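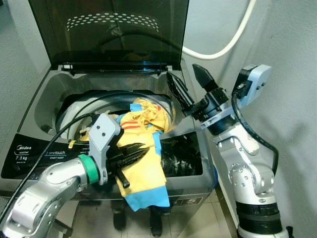 Anport two-finger gripper kit: review after a laundry build

I bought two of the Anport gripper kits for a two-arm build at Drisside, the shared workshop where I rent a bench. The arms were already running. What I needed was a pair of fingers that could take hold of wet and dry clothes at the mouth of a top-loading washer and put them in or lift them out. I have used the kits for 3 months, so this covers assembly, grip, cables and the few parts I had to replace.

What you get

Each kit has the gripper body, two black fingers, a bracket, a bag of bolts, a cable and a printed sheet. The sheet is short and skips the torque values. I tightened the bolts by hand, then a quarter turn more, and none of them have backed out. I printed my own mounts, which is why my two sides do not match. The kit should bolt straight to a standard flange if you would prefer to skip that.

Assembly took me one evening for the first kit and under an hour for the second. The slow part was setting the finger alignment. If the tips meet a hair off center, thin cloth slides out sideways. Set this before you run the cable, or you will be undoing the cable to get at the screws.

Grip on clothes

My test washer is a 7.5kg Midea with a lid that lifts up and back. A top-loader is a fair test for a gripper, as the arm has to come in over the rim and the clothes are in a heap.

The pointed tips are the best thing about this kit. They get into a fold and pinch it without taking up a whole fistful. A shirt like the yellow one is easy. You can catch it where it hangs over the front of the machine and it stays caught. Slick dark fabric is harder. Anything with a shine to it tends to creep through the fingers once it has some weight on it, and the depth camera I use has trouble finding the folds in the first place. Towels are fine dry. Soaked, a bath towel is past what one gripper will lift, and I use both arms for those.

I logged 571 single-garment lifts with the stock fingers before I changed anything. Most of the drops in the log were wet items picked up by one corner. Taking hold closer to the middle fixed a good share of those, and that is a change in my code – the hardware was doing its job.

Opening width

Fully open, the fingers are wide enough to go over the rim with one on each side, although I don't recommend it. I did this by accident in the second week and scuffed a tip. The gripper stalled and let go without harm to the motor, so the current limit works as the sheet says it does.

I now park the idle gripper open above the rim on the right side while the other one works. It saves a move when both are needed.

Cables

This is the weak point. The supplied cable is stiff and a little short. On my left arm it runs along the outside of the links to the bracket, and it passes right over the washer's control panel when the arm reaches in low. It has pressed a button at least once. On the right arm I left a loop on the outside so the wrist can turn. That works, but the loop has caught on things. I would like a longer, softer cable in the box. Moriarty sells one that fits the connector, and I have it on order.

Wear and parts

The finger pads started to polish at the tips in the second month. I put on a set of Vomance rubber pads, and they hold slick fabric better but drag when they let go. A shirt will sometimes stick and come back up with the arm. I went back to the stock pads for most loads.

The controller keeps a cycle count. My left unit read 2694 open-close cycles on Tuesday. There is a bit of play in one finger now, not enough to miss a pinch. The right unit has done less work and is still tight.

Othmane Soliman has the bench next to mine and uses the same kit for sorting hardware. His pads show no wear, so I put mine down to damp cloth and detergent.

Price

I paid 200 dollars per kit. For that I would expect a better cable and a spare set of pads. The body and fingers are worth the money.

Who should buy it

It suits a home or shop builder who already has an arm and wants to handle cloth or other soft items. If you need to lift heavy wet loads with one arm, look for something with wider fingers. Check your flange pattern before ordering – returns are accepted only if the bolt bag is unopened.

Rating: 4 out of 5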